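I Bought the Homham Folding Workbench So I Could Stop Sawing Things on the Kitchen Chairs

Posted 25 March 2025 by Ladan Salehi
Filed under: Tools and Workshop

I've wanted a proper bench for as long as I've been ruining furniture, and in January I finally gave in and ordered the Homham folding workbench. It cost me $105 with shipping. I've used it most weekends since and quite a few evenings too, so I think I can give it a fair write-up now (a long one, sorry, I have opinions).

First, the size. Folded up, it's 24 inches wide and slim enough to slide behind a door. I live in a rental with a single-car garage that already holds a car, two bikes and my landlord's old water heater, so slim was the whole point. My friend Tanvir has the big Nindwood bench, the one that weighs as much as a piano and cost him $377, and it's gorgeous, but he has a basement. I have a corner.

Putting it together took me one evening and a lot of muttering. The instructions are all drawings, and step four shows the crossbar facing the wrong way. I built it like the drawing, the legs wouldn't lock, and I had to back out every single bolt on that side and start over. If you buy one, look at the photo on the box lid and ignore step four! The bolts themselves are good, though. They're chunky, they don't strip, and there were two spares in the bag.

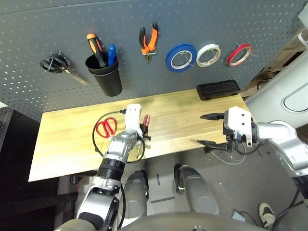 The top is where I changed my mind about this thing. It looked thin when I unpacked it and I was all set to send it back. Then I spent a Saturday-type afternoon planing a sticky closet door on it, leaning in with most of my weight, and it hardly moved. There's a little sway side to side if you saw fast, but front to back it's solid. I've put a rubber mat under the feet, the cheap kind for washing machines, and that took care of most of the sway.

The clamping jaws are a mixed bag. You get two cranks, one at each end, and they turn separately so you can grip something tapered. Great idea. The left one on mine is smooth as butter and the right one squeaks and needs an extra half turn before it bites. I wrote to Homham, and a very nice person named Souad Saber answered the next morning and mailed me a new crank for free. The new crank squeaks too. I've made my peace with it and keep a bar of candle wax nearby.

What I really don't like is the tray. It's a shallow plastic shelf that clips on underneath, and it pops off if you bump it with a knee, which I do constantly. I've picked screws up off that garage floor more times than I want to think about. I took it off in the end and I just use an old muffin pan for screws now. Works better, cost nothing.

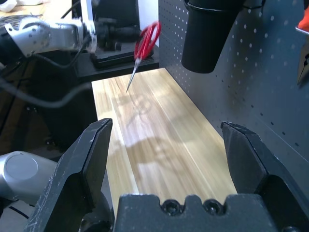 Reading time: 4 minutes

So what have I made on it? A shoe shelf, a plant stand that leans (my fault, I measured from the wrong end), and new slats for the guest bed. The slats were the real test, since I had a whole stack to cut to the same length. I clamped a scrap block to the top as a stop, pushed each piece up against it, and went through the lot before dinner. On the kitchen chairs that job would have taken me all weekend and probably a chair.

I also tried the cheaper Uddin model, which my neighbor Lakmal picked up for $71. It folds flatter and it's lighter to carry, and if all you need is a place to paint trim or fix a bike wheel, save your money and get that one. But the jaws don't open as wide, and the legs have plastic latches where the Homham has metal ones. Lakmal has already glued one of his back together — he says it's stronger now, but I've seen the glue.

A few small things, in case they help:

The rubber feet come loose in the cold, so push them back on before you set it up.

The carry handle is on the heavy side, and it'll swing into your shin until you learn to hold it the other way round.

Don't leave coffee on the top. It stains, and I have the ring to prove it.

I'd buy it again at this price. I wouldn't pay much more, and I'd love it if they'd fix that drawing and throw the tray in a lake. Four stars out of five from me.

Next time I'm reviewing the Mumis hand plane I borrowed from Tanvir, if he lets me keep it long enough.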